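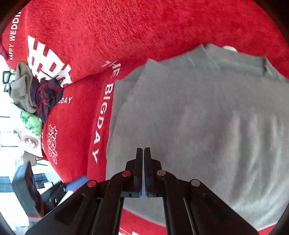 Gray top laid out on a red wedding blanket.

Sweater folding is the business of getting a knitted top into a shape that will sit on a shelf or in a drawer without stretching. I've kept this entry going for a good while now, and it's still the one I get the most mail about (people have feelings about sleeves!).

The usual flat fold starts with the sweater front side down and the collar away from you. One side comes in toward the middle, the sleeve gets laid back down along the body, then you do the same on the other side and bring the hem up. In my family we call the result a Brito, after the street where my aunt had her shop, and I have never met anyone else who does.

A bed is the most common work surface, and I'm all for it. A plush blanket grips the knit a little, so the sleeves stay where you put them. Wedding blankets are especially good for this — big, red, thick, and usually printed with the double-happiness character, which is two copies of the character for joy standing side by side. Plenty of couples get one and then fold laundry on it for the next 18 years. 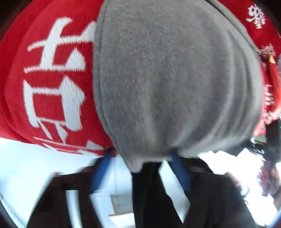
Wesdale, 8/31/18

Fleece and other fuzzy fabrics behave differently from a ribbed knit. They puff back up the second you let go, so I press the air out with my forearm and make fewer folds, 2 at most. Seema Kandpal wrote in from Katon to say she rolls all of hers and fits 40 in a single trunk. I tried it and got nowhere near that, but I also own a lot of turtlenecks.

The long fold is the in-between method. You bring the sides in and leave the sweater as one long soft bundle,
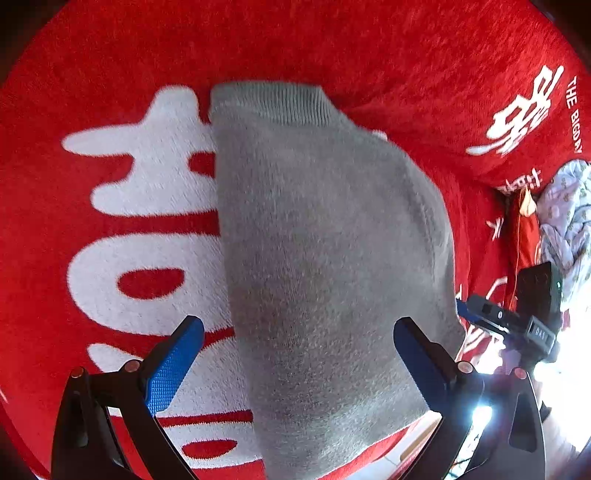 then turn it up in thirds from the hem, or roll it if the drawer is shallow. I like it for anything heavy, and it travels well too — mine went to Lerine and back in October and came out with one crease near the collar. Hanging is the other option, and I'd skip it for wool. Shoulder bumps take ages to steam out.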